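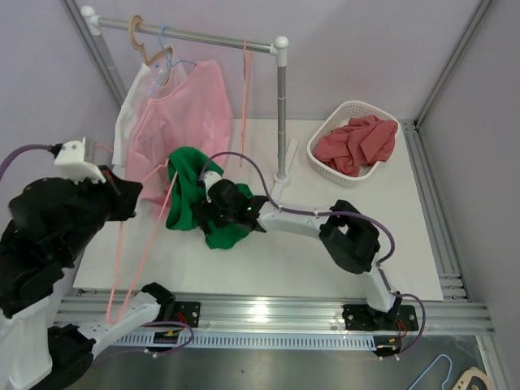 Irja Hirvonen wrote in to say that her perfume disappears before she reaches the bus stop, that she has tried spraying more of it, and that the only person who now smells it is the driver.

Her letter landed in the same batch as one from Tiina Peltonen, who would like to know why a scent she loved at the counter turned into warm pickle by lunchtime, so this month's column is going to be perfume from start to finish. Nail people, you had January.

First, Irja's vanishing act. There is a fair chance the perfume is still there and her nose has simply stopped reporting it. Noses do this. They are wonderful at noticing something new and hopeless at noticing something that has been sitting under them for twenty minutes. If you spray your neck and the front of your chest, you'll lose track of it faster than anyone standing next to you, and then you'll add more, and then you'll be the person we all remember from the elevator. Before topping up, ask somebody who likes you enough to be rude.

If they sniff and shrug, then yes, it's gone, and dry skin is the first thing I would look at. Scent hangs on better when there's something for it to hang on to. Put a plain unscented lotion on your wrists and the insides of your elbows, give it a minute to sink in, then spray. Plain petroleum jelly does the same job for very little money, which is why no perfume counter has ever mentioned it to me.

Don't rub your wrists together afterward. I know, we all learned it from our mothers. It warms everything up and hurries the light opening notes along, and you paid for those too. Spray and leave it alone.

Clothes hold scent far longer than people do, sometimes longer than you'd want. A spray on a scarf will still be there next week, along with whatever you were feeling when you put it on. Go carefully with silk and anything pale, as darker perfumes can leave a mark, and test the inside of a hem before you commit. Jin-sol Cha (our Dradville counter, mornings) sprays the lining of her coat and nothing else, and I've never once caught her smelling of too much.

The strength on the label matters as well. An eau de cologne is usually a lighter thing than an eau de toilette, which is usually lighter than an eau de parfum, and the word usually is working hard in that sentence. Citrus goes quickly whatever the bottle says. Woods, resins and vanilla stick around and ask what's for dinner. If your whole shelf is lemon and neroli, your shelf is lovely and you'll be reapplying it.

Now, Tiina and the pickle. Whatever you smell on a paper strip in the first minute is the part of the perfume designed to sell you the perfume. The rest turns up later. So spray it on skin, leave the store, have a coffee, go argue with the bank, and smell your arm again at 3 in the afternoon. Try two at most in one visit, one on each arm. By the fourth you are smelling a rumor. And ignore the little bowl of coffee beans, which mostly makes you smell coffee beans. Your own clean sleeve gives your nose a better rest.

I say all this as someone who paid $69 for a bottle called Chávez after eleven seconds of acquaintance. It opens with pink grapefruit and then, for the next six hours, it is a saddle. I like horses. I don't want to be one at a wedding.

A word on where you keep the stuff. The bathroom windowsill is where most bottles live, and it offers heat, steam and direct sun. A bedroom drawer is dull and much better. Keep the cap on. If the color has gone noticeably darker and the first whiff is sour or a bit like nail polish remover, it has probably turned, and it isn't going to turn back. Elli Keskinen asked whether the fridge is a good idea. It won't hurt, as long as the family understands which bottle goes on the salad.

Both Stinen counters have the small Prakar travel atomizers back in. Fill one, take your candidate home for a few days, and see whether you're still speaking to each other. Ute Pfeiffer will decant from any tester we have open, up to three per customer, before noon. After noon she is on lipsticks and should not be disturbed.

Letters for next month, please. I have one about hair oil and pillowcases already, and I could use company for it.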